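How to Write a Match Report Before the Bus Leaves

Filed under: Clesesley Sunday League, club pages

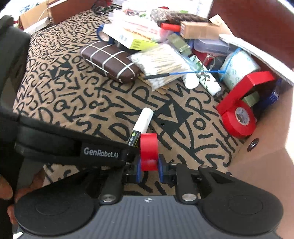
How long should a Sunday league match report be?

Aim for 349 words, the most the Clesesley page will show before it hides the rest behind a button that few readers have ever pressed.

Step 1. Write the score down at the final whistle. Then ask the referee, whose version counts.

Step 2. Start with the result and the goal that settled it. The weather can have one clause. If it rained sideways for the full ninety, it can have two.

Step 3. Note the minute of every goal and card as it happens. Memory will move them all to just before halftime. My report on the Talpur game had three players sent off in the same minute, two of whom were on the bench eating oranges.

Step 4. Check the names. Ikechukwu Bassey scored 6 goals for Cona last season and was spelled correctly for one of them. He has kept the clippings.

Step 5. Get a quote from a manager, preferably the losing one. Winners say they take each game as it comes. Losers talk about the penalty, the slope of the field and sometimes the linesman's family.

Step 6. Cut the adjectives. A shot from six yards that hits the keeper on the knee is a save. Leave "thunderous" for Ferkico's left back, and only when he connects.

Step 7. Send it by 8 p.m. Attach the lineups as plain text, with substitutes in parentheses and the minute they came on. Late reports run on Tuesday, under the car wash notice.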